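Barura Toy Library: progress report to the Lorkitz Fund
Period covered: December to 26th January
Prepared by Zdislava Mikuš

Sorting of the donated stock is nearly done. We took in 659 items before the break and have now checked 404 of them. Anything with a split seam or a missing part has been set aside, and the rest goes back out in mixed bins for the playroom and for home loan.

The mixed bins replace the old system of one type of toy per shelf. Each bin has balls in several sizes and textures, a few soft toys, and something to build with or pull on. Families borrow the whole bin for two weeks and return it together. We have 10 bins ready for the Kollár Street branch.
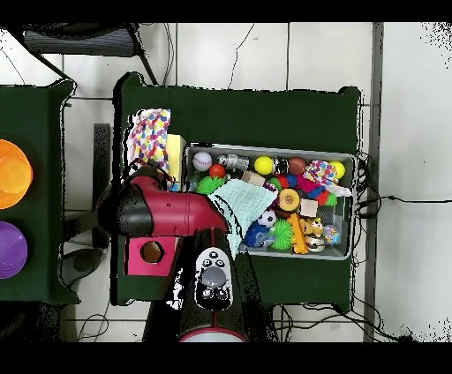 Sorcha Duggan wrote after the first loans that the bins are too full for the younger group. Children pull out the top layer and never get to the blocks underneath. She would like fewer balls per bin and the plush toys packed separately, so they can go through the wash without emptying everything else.

We agree about the plush toys and will bag them from the next round. On the balls we would like to wait for more returns. The spiky and textured ones, along with the tennis balls, are the items parents ask for most, and Hamish Rutherford at the Rorkau branch has asked for more of them.

Spending to date is $2,105, mostly bins, labels and cleaning supplies. The shelving has not been ordered. The quote we had ran out in December and we are waiting on a new one.

Still to do: check the remaining stock, print the contents cards, and settle where returned bins are kept before cleaning. Žofie Gajdoš has the draft cards and will send them with the next report.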